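Members > Newsletter > Visits and open days

News | Visits | Workshops | Contact

Our visit to the Sotelo open day at Getham

3 comments | Share

On Saturday 18 of us took the morning train to Getham for the open day of Sotelo, the small firm which teaches robots to handle everyday things. Many members had asked me for such a visit since December, so I was glad that we finally found a date that was good for both sides.

We were received by Milagros Escobar, who leads the recording work there. She had prepared a short talk, and she speaks slowly and clearly, for which I was thankful. At Sotelo the robot does not learn from a programme written line by line. First a person does the task with a gripper held in the hand, many times over, and a camera on the gripper records everything from close by. Later the robot is trained with these recordings. The collection for the present project, which is called Gredis, stood at 2523 recordings on the morning of our visit.

After the talk we went to the room where the recording is done. I had expected something like a factory hall, with fences and yellow lines on the floor. It is more like an office, with mesh chairs, a wooden floor and pipes under the ceiling, and on the table there were sunflowers.

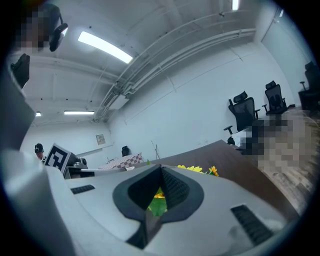
Milagros told us that flowers are harder for a robot than boxes or bottles. A box has the same shape each time you take it, but a stem bends, and the leaves come between the fingers. She also explained the square black-and-white markers, which help the computer to find out where things are in the room.

Then came the part everybody was waiting for – we could try the hand gripper ourselves. It is heavier than I thought, and after 18 minutes my wrist was complaining. You must move calmly, because quick movements make a recording that is difficult to use. Our members from the model railway group were much better at this than I was, and I think they know it.

There were many questions. Somebody asked about the price, and we heard that the parts of one hand gripper cost 900 pounds, without the camera. Another question was whether such robots will come to the care home in Sandwood. Milagros did not want to promise anything. She said that the kitchen of a real house is still very difficult for them.

We had tea at half past three and took the train home at five. If you would like to join a second visit, please write your name on the list at the front desk. The places are again limited to 18.

Share this item | 12 shares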